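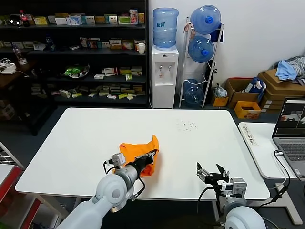
1/ I moved to Stiston two winters ago and the first thing I wanted to learn was how to make the sour rye bread of my grandmother. I did not have her recipe. I had only one postcard where she wrote to my mother "flour, water, salt, patience, and do not open the oven". So this thread is what I learned until now, for the people who asked me last week.

2/ First, the starter. I tried to begin with the white flour from the supermarket and it was sleeping for nine days. With wholemeal rye it was alive on the third day. If you have rye, use rye. You can feed it with other flour later, when it is strong.

3/ I keep mine in a jam jar, with the lid only resting on top. I feed it in the evening, one spoon of old starter, two spoons of flour, and water until it looks like thick porridge. My kitchen is cold, so it needs the whole night. In summer it was ready before I went to bed and I had to change my habits.

4/ About the smell. In the first days it can be quite bad, like old cheese. Then it becomes like apples, and after this like yoghurt. I threw away my first one on day four because I was afraid of it. Now I think it was a good starter and I was only impatient.

5/ Flour. There is a small mill in Burkia, up to one hour from us by bus, which opens to visitors on Wednesday morning. They sell dark rye in paper bags and they let you smell it before you buy. The coarse one makes a heavier loaf which stays fresh longer. The fine one is easier to shape. I mix them half and half.

6/ The mill is older than the railway. Above the door there is 1876 cut in the stone, and the miller told us that the roof is the third one but the stone for grinding is still from the beginning. I cannot check this, but I like to believe it when I am eating.

7/ Somebody asked if you must knead rye dough. No! This was my biggest mistake. I was kneading for half an hour as if it was wheat, and it stuck to my hands, to the tap, to the door of the fridge. Rye you only stir, with a strong spoon, until you see no dry flour. Then wet your hands and put it in the tin.

8/ For the tin I use a normal loaf tin with butter and a little bran on the sides. The dough should come to two thirds of the height. When small holes appear on the top, like on a pancake, it is time for the oven. Do not wait until it rises like a balloon, it will not do this.

9/ Oven as hot as it can go for the first quarter of an hour, then much lower for the rest. My neighbour bakes it with a lid of foil. I tried both ways. With foil the crust is softer and my children eat it, without foil it is more like my grandmother's. We make now one of each.

10/ The hardest part: you must not cut it on the same day. I know, the smell is everywhere in the flat. But inside it is still sticky and the knife will pull it to pieces. Wrap it in a clean tea towel, put it in the cupboard, go for a walk. Next day it is a different bread.

11/ What to do when it becomes dry. In our family we cut it in cubes and put it in beetroot soup. A woman from the Motaung bakery course (I did the beginners' evening there) showed me that you can also soak old slices in water and add this to the next dough. It gives a dark colour and a deep taste. Not more than 70 grams for one loaf, or it becomes wet in the middle.

12/ Things I bought and did not need: a special basket, a special knife for the top, a thermometer with an alarm. Things I use every day: kitchen scales, a wooden spoon, a plastic scraper which cost less than a coffee.

13/ Some of you wanted to know about caraway. My grandmother used it, my husband cannot stand it. I put the seeds on only one end of the loaf and I mark this end with a cut. We had no arguments since October.

14/ I forgot the salt! Two small teaspoons for a loaf of one kilo. Once I left it out completely and the bread looked beautiful and tasted like cardboard. With enough butter we finished it anyway.

15/ If you live near Stiston and want some starter, write me a message and bring a clean jar with a lid. I have always too much of it on Saturday. Next time I will write about the flat bread with potatoes, but first I must make it once without burning the bottom.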